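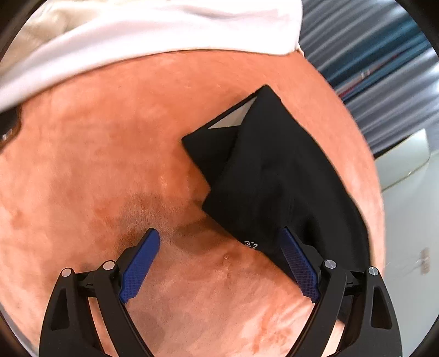 Last changed: Sunday, 7:40 pm

Threads > Elli Lappalainen > Clothes and laundry

I went through every piece of clothing I own in February and kept track of what happened to it. Posting the results in one thread so I can stop answering the same questions in messages.

Starting count was 84 pieces, not including socks and underwear. Coats counted. The bathrobe counted. I ended up keeping 63.

The rule was simple. If I hadn't worn it since the February before, it had to go or get fixed. Formal things got a pass. I have one suit and I am not buying another one.

Most of what left was black. I buy black tops when I'm tired and don't want to think, and then I own several that do the same job. The ones that stayed are the ones with decent seams at the shoulder.

How to tell if a seam is decent: turn it inside out and pull gently across the stitching. If you see daylight between the stitches, it will go at the armhole first. I check this in the store now. Clerks don't care.

Washing. I turn all dark clothes inside out and use cold water on the short cycle. I used to use the long cycle for everything. Two of my older shirts have gray lines along the folds and I blame that.

I use Jivus liquid, the unscented one. Someone asked if it's better than powder for darks. I don't know. Powder left streaks on mine — our water here in Motevthorpe is hard, so yours may do fine with it.

Drying is on a rack, indoors, away from the window. Sweaters go flat on a towel. I tried hanging a wet wool sweater once and it came out long enough to be a dress.

Folding vs. hanging. Knits get folded. Woven shirts get hung. T-shirts could go either way, but I fold them because the closet rod is short.

I fold in the living room with the TV on and put things away before I go to bed. If a stack stays out overnight it stays out all week.

Lint: plush upholstery and black cotton are a bad match. Brush the fabric before you set anything on it. A damp rubber glove works as well as a roller and you don't have to buy refills.

Repairs. I had 6 pieces in the fix pile. Four were buttons or hems and I did those at the kitchen table. The zipper and the torn lining went to Rantala, the alterations place next to the post office. Both came back in under a week.

The zipper cost more than I wanted to pay, but the jacket is otherwise fine and a new one would be a lot more. Ask for the price before you leave anything there. They'll tell you at the counter.

Where the rest went: the good things went to a coworker who is my size, and the next-best went to the thrift store. The worn-out cotton got cut up for rags. I will not need rags again for a long time.

I bought one storage thing, a Tostden under-bed box with a lid. It holds the winter sweaters and nothing else. The lid bows a little if you overfill it, so don't.

Someone asked if I plan to replace what I got rid of. One item — a plain black cardigan, since the old one had gone through at both elbows. That's the list.

This thread passed 2,000 views, which is more than my last one about bread. The repair questions are the ones I can help with, so send those. I can't tell you what size to order in anything.

Next one will be about shoes. I have to find all of them first.

Contact | Copyright Elli Lappalainen | Back to top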